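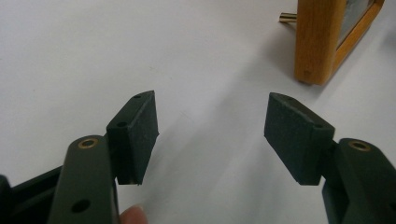
Landeg Grasp Planning and Capture Software
Version 10

Overview | Modules | Requirements | Licensing | Support

Landeg is a software package for teaching, planning and checking two-jaw grasps. It records the path of a hand-held gripper, estimates jaw opening and wrist pose from the wrist view, and converts the result into motion that a robot arm can follow. It is developed and maintained by Gatham and is licensed to laboratories, integrators and training centers.

The package works with parallel and hinged-pad grippers. Pads that tilt on the finger are modeled as separate bodies, so the planner accounts for the angle of each pad face as well as the distance between the fingers.

Modules

Capture. Records video, pose and jaw opening on a single clock. Operators may mark the start and end of a task from the keyboard or a foot switch.

Perception. Finds both pads in each image and reports the gap between them. Pale tabletops, soft shadows and reflective panels are supported through the Low Contrast profile, which is off by default.

Planner. Proposes approach directions for narrow upright parts such as posts, rails and pins. Candidate grasps are ranked by clearance and pad contact area. Limits on wrist angle can be set for each robot.

Review. Plays back recordings beside the planned path and lists every segment in which pose tracking was lost. Segments may be trimmed, relabeled or excluded from export.

What has changed in version 10

Pad tilt is now estimated for the left and right fingers independently. The export tool writes one folder per task. The calibration routine introduced in January no longer requires a restart. Projects saved in earlier versions open without conversion, but cannot be saved back to the older format.

Requirements

64-bit workstation with a dedicated graphics card
22 GB of free disk space for installation
Wrist camera with fixed focus
Gripper model file (supplied, or prepared with the Karine editor)

Ordering

Landeg single seat, one year: part no. 596
Landeg site license, one year: part no. 57
The Karine editor is included with both licenses.

Orders placed through the Plandcombe office are confirmed in writing. Technical questions should be addressed to Rüdiger Sperling, Perception Software. Licensing questions should be addressed to Ynyr Morris, Customer Accounts.

Page last revised March 24, 2020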